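4.2 Changes to the work at the preparation stations

The Sarkico site at Clalov assembles and checks cookware sets before they are boxed. Until December, every set passed through the hands of a station worker, who fitted the lid, turned it to feel for a poor seat, lifted it off again and placed it in the tray. The introduction of the Virix arm moved the lid handling to the machine at one half of the stations. The other half continued as before, which allowed us to compare the two arrangements within the same shift and under the same supervision.

The most direct change was in what the workers' hands did. At the manual stations the lift and turn of the lid was repeated up to 2,000 times in a shift across the line, and it was the movement most often named when workers were asked what tired them. At the arm stations this movement was gone. It was replaced by two tasks that had not existed before: setting the parts down within reach of the arm, and watching for a failed grasp. Neither is heavy. Both must be done at the pace of the arm, and several workers said that they found this harder to get used to than the lifting had been to bear.

Pace is treated separately in the earlier framework of Wu, and our interviews support that choice. A worker at a manual station can save up a little time by working fast for a while and then slow down, talk to a neighbour or clear the bench. The arm does not allow this. Its cycle is fixed, and a pause by the worker shows up at once as an idle machine. Workers described the effect in terms of being seen to wait - a concern that was absent from the interviews at the manual stations.

The second change concerned the inspection itself. Workers at the manual stations judged the seat of a lid largely by touch, and most could not say at what point in the turn they had decided. When the arm took over the handling, the judgement had to be made by eye or not at all. The written procedure issued with the arm assumed that the visual check was equal to the old one. The workers did not agree, and in the first weeks many of them picked the lid up again after the arm had released it. The line managers recorded these extra lifts as a training fault. We would class them as a repair to the procedure, made by the people who knew what had been left out of it.

Lids were also the part for which the grasp had to be adjusted most often during set-up. The fingers close on the knob alone, and a clear glass surface with bright reflections gives the wrist camera little that is steady to work from (Figure 2). 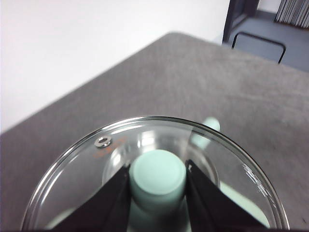 Figure 2. Wrist camera view of the two-finger gripper at the knob of a glass lid.

Set-up work of this kind was at first reserved for the technicians. By the end of the study period it was shared in practice, as the station workers were nearer and could tell sooner when a grasp was going wrong. The change was not reflected in job titles or in pay grades. Of the 40 workers interviewed, most regarded the adjustment work as the best part of the new arrangement, and a smaller group regarded it as technician's work done at a station worker's rate. The two views were often held by the same person.

Rotation between the two kinds of station was introduced late and on an informal basis. Where it took place, complaints about pace were fewer, and workers kept some practice in judging the seat by touch. We return to rotation in Section 5, together with the question of who should be allowed to change the cycle time.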